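Window behind the sink or solid wall? Kitchen layout help

gritstone_lane
Posted 16/06/2026

We're redoing the kitchen and have got as far as the back wall. The designer at Vevia has drawn it with glass the whole way along behind the sink, down to just above the backsplash, with dark brown uprights. My other half wants a normal window and wall cupboards either side. North facing, looks onto the side passage. Quote for the wide window is 3,664 fitted. The cupboards would be a lot less.
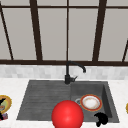

mallowfield
We had a wall of glass put in behind ours in December and I would not do it again. You lose every wall cupboard on that side. Where are your plates going to go?

gritstone_lane
Drawers under the worktop on the opposite run. The plan has 8 of them, though two are narrow ones.

pennywort
Plates in drawers are fine. We've done it for years and they don't chip. I'd take daylight over cupboards every time, especially facing north.

mallowfield
Daylight from a side passage isn't much daylight. You'll be looking at the neighbour's bins and they'll be looking at you. Then you'll buy a blind and keep it down.

pennywort
Depends on the passage. Ours is narrow and it still made a big difference to the room.

tworivers
What are the opening sections? If none of them open you're relying on the extractor. Also ask who cleans the outside. With a tall tap in front you can't reach the inside very well either.

gritstone_lane
Good point, I'd assumed one opened. Will ask. We were also stuck on the sink. Choice is between the Bruleneo in steel or a dark grey one with the drainer grooves in the same piece. The grey one is some 300 more. Worktop will be white with a fine speckle whichever we pick.
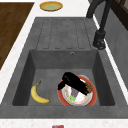 Grey single bowl with ribbed drainer, white speckled worktop

tworivers
Hard water area? Dark sinks show limescale. Ours needs wiping down every night or it goes chalky by the end of the week. Steel is more forgiving.

pennywort
Agree with that. We went for a Gashi one in black and I regret it. The shape is good, the colour isn't.

mallowfield
Opposite here. Mid grey, five years, hardly shows a thing. Steel scratches and it's noisy. Check the cabinet width before you order anything though. Ours needed a 56 cm gap and the fitter had allowed less.

gritstone_lane
Thanks all. Wesdale is very hard water, so that's a mark against the grey. Have emailed Vevia about which panes open and asked for a price with a smaller window and one run of cupboards. Will post the drawing when I get it.

tworivers
Ask for the price of the blind as well.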